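Teaching a Gripper to Tidy a Kitchen Table: Report on Our Data Collection
Teemu Tuominen and Tyyne Ikonen, supervised by Loretta Okafor
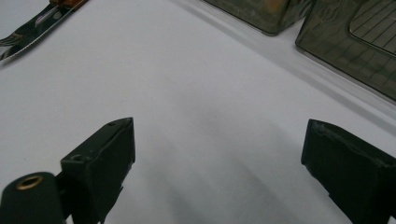 Category: Student projects / Robot learning

1. What we wanted to do

The goal of our project was to gather examples from which a learning system can copy simple table work. We did not program any movements. One of us held the gripper in the hand, did the task, and the camera on the tool recorded it. Later the same kind of fingers will be mounted on the arm in the Nendon lab, so the view should be almost the same for the person and for the robot.

2. Task and setup

We chose a white table because the dark fingers are easy to separate from it. The objects were a knife with a wooden handle and smoky gray see-through containers. The shiny blade and the tinted plastic were chosen on purpose – both are difficult for a vision model, as they show reflections which change when the hand moves.

Each example starts with the fingers open and the knife lying somewhere on the table. The person picks it up, puts it into a container and moves the hand back. We planned 100 examples for each of 3 starting areas.

3. Recording

Tyyne made most of the recordings and I wrote the notes. In the first session we were too fast. Sointu Lindqvist, who trained the model, asked us to repeat 60 examples, because the fingers were closing before the handle was between them. After this we agreed to wait a short moment before every grasp. It feels unnatural, but the recordings became much more even.

The shadows of the fingers were another problem. They fall on the table in front of the tool, and in the late afternoon they became long and mixed with the light from the window. We closed the blinds and used only the ceiling lights from then on.

4. What we would change

We labeled failed grasps only with the word "bad". It would be better to write what went wrong – slipped, missed or wrong angle – so that these examples can also be used. We should also have cleaned the fingers between sessions, as dust is visible on them in the recordings.

The training results are in Sointu's part of the report. The next group starts in September and will continue with the same fingers and a spoon.

Submitted March 29, 2022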